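Compare Grippers in Simulation First, and Keep the Camera Where It Will Be

Hina Lodhi
19 Dec 2024

Most gripper comparisons I read are shopping lists. There is a column for stroke, one for force, one for weight, one for price, and at the bottom somebody picks a winner. I have written a few of these myself and I don't think they help anyone who has to make a robot pick things up.

My argument is that a gripper should be compared together with the camera that watches it, and that the cheapest place to do this is a simulator. I know plenty of integrators who disagree. At Plarbridge, where I did contract work until February, the rule was that simulation came last, to make a video for the customer. The real fingers had already been bought by then.

The case against simulation is easy to make. Contact is hard to model. Soft things squash in ways the physics engine gets wrong, and friction is a number that someone typed in. If you want to know whether a rubber pad will hold a wet plum, go and get a wet plum. I agree with all of that. But holding is only the last part of a grasp, and a lot of the failures I see happen earlier, while the arm is still moving toward the object.

Take our own trial on the Plarus arm. We had two finger designs to choose from. The first, which we call Siddiqui after the machinist who drew it, has long flat pads. The second is a plain wedge with an angled tip. On the bench, with a person placing each object between the fingers, the Siddiqui pads were better. They held more weight and slipped less. Had we stopped there, we would have ordered them.

Then we ran both in the simulator with the camera looking out past the fingers, using round targets on a textured floor. We did 100 approaches with each. The flat pads hid the target in 60 of them before the arm was close enough to commit. The wedge hid it in 14. The controller was the same and so was the lighting. All that changed was the shape of the fingers, and the better holding finger lost because the arm was going in blind.

You could say that we should have moved the camera. We tried that too. Mounting it higher cleared the view and made the wrist too tall to reach into a bin. Each of these choices pulls on the others, and in a simulator you can try a new mount in the time it takes to make coffee. On the real arm every new bracket means a drawing, a part and a recalibration.

I would also defend keeping the simulated objects simple. People like to load scanned fruit and branded boxes because it looks serious. For a first comparison I want round things and a floor with enough texture that depth is not a guess. Fingers can be simple too. A faceted shape with the right length and the right tip angle tells me most of what I need about sight lines, and it loads fast.

Cost comes into it as well. The quote for the Siddiqui fingers, with spares and a mounting kit from Fudovano, was $3,335. That is a small sum for a big plant and a large one for a shop with one arm. I would rather spend a week of computer time before signing for it.

None of this replaces the bench. We still have to find out whether the wedge holds well enough, and it may need a softer face. What I want is a change in the order of work: camera and fingers together in simulation, then a printed set, then the purchase. The makers could help by publishing finger models with the correct outside shape. Several only offer a box with a bolt pattern, and a box is no use for checking what the camera can see.
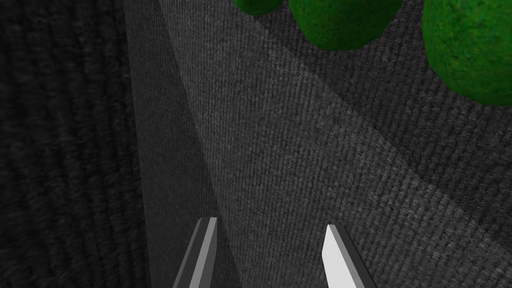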